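Tolport opens its second Sort and Swap room in Renton this September

RENTON – We're opening another one! After four years of running our first Sort and Swap room out of the back half of our shop, I'm very happy to announce that Tolport will open a second room in Renton this September, with twice the shelf space and (finally) a proper place to hang up your coat.

If you haven't been to one of our rooms, it works like this. You bring a bag of small household stuff you don't want anymore. We mean the things that pile up on top of the fridge and in the drawer by the back door: drink bottles, tins and canisters, pet toys, party leftovers, jar lids, odd cups. You put it all out on a table, sort it with one of our crew or on your own, and take home anything from the swap shelves that you'll really use. It's free to walk in, and you don't have to bring something to take something.

I started Tolport because my own kitchen had gotten away from me. I had a cupboard I couldn't open without holding a hand under it, and every weekend I promised myself I'd get to it. What finally did the trick was hauling the whole mess over to a friend's dining table and going through it there, with coffee, away from my own house. I got more done in one morning than I had all year. We've been trying to give other people that same morning ever since, and last year our first room passed along 4,000 items. I still can't quite believe that number when I say it out loud.

The Renton room has been a long time coming. We looked at a former shoe store, a basement with a lovely landlord and terrible stairs, and a unit next to a car wash that shook whenever the dryers came on. The one we picked is at street level, has parking right out front, and gets good light until late afternoon. We painted over the summer and the shelves went up last month, and I have the blisters to show for it.

Now, tables. I have strong feelings about tables. We use a cloth on every one of them, because a bare tabletop makes small things roll and rattle and somehow makes the whole job feel like work. Our favorite is a pale mint green with a white grid on it. I love that cloth! Small items show up nicely against it, dark or bright, and the squares give you an easy way to keep your rows straight if you're that sort of person (I am). Behind the table we like plain dark brown curtains, so your eye stays on what you're sorting and doesn't wander off to the shelves before you're done.

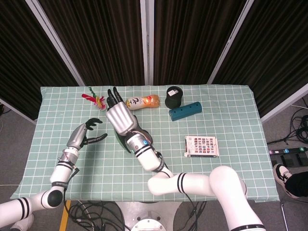 We also ask people to set things toward the back of the table first and keep the front clear. A colorful feathered toy can go down next to a drink bottle with an orange cap, and a black canister can stand at the end of the row, and that's fine. Don't group anything yet. Just get it all out where you can see it. People tend to want to make piles right away, and then they spend the next hour defending the piles. Put it in a line, look at it, and start from whichever end bothers you less.

Bottles and canisters are our busiest category by a mile. We ask that they come in empty and rinsed, with the cap on if you still have it. Canisters go quickly, particularly the dark ones with a good lid, and we've had people come by asking for them to keep tea, screws, dog treats and guitar picks in. Feathered and fluffy things are a category of their own. Some go to cat owners, some go to the craft bin, and a few get taken home by people who came in swearing they only wanted a jar.

The new room will have 38 swap shelves and 6 sorting tables, each with its own cloth and its own lamp. One table is set lower for kids and for anyone who'd like to sit while they work. We'll have a sink for rinsing, a label station with markers and tape, and a long bench by the door for bags that are on their way in or out. Please use the bench! At our first room the bags ended up all over the floor, and I've tripped over every style of tote made.

Two local businesses are helping us get the doors open. Lomard, the hardware shop, supplied the shelving and lent us a drill after mine gave up halfway through the back wall. Tabrizi, the bakery down the block, will have a tray of pastries out each morning of opening week, and they've offered us their clean lidded tubs for the swap shelves for as long as we want them. I'd like to say I was in it for the tubs, but I have had the pistachio rolls.

During opening week we'll run short beginner sessions at 10 a.m. and 2 p.m. They last roughly 40 minutes, they're free, and you can bring one bag of your own or practice on one of ours. We'll go over laying out a table, deciding what's worth passing on, and packing what you keep so it fits back in the cupboard it came from. If you've been before and know the drill, skip the session and grab any open table.

A few things we can't take: food, medicine, batteries, anything with a blade, and large furniture. Broken glass has to stay home too. If you're not sure about something, bring it to the counter before you unpack and we'll have a look together. We'd much sooner answer a question than find a surprise at the bottom of a bag.

Our first room stays open with the same hours and the same slightly squeaky door. You can drop off at either place, and we'll move stock between the two when one shelf gets too full.

About Tolport

Tolport runs walk-in rooms where people can sort, swap and pass along small household items. We also lend table cloths, bins and labels to schools and clubs that want to hold a swap of their own. The loan kits are free, and bookings for the fall are open now at the counter.

Press visits

Reporters and photographers are welcome at the Renton room any morning of opening week. Please stop at the counter when you come in so we can find you a table, and bring a bag from home if you'd like to try it out yourself.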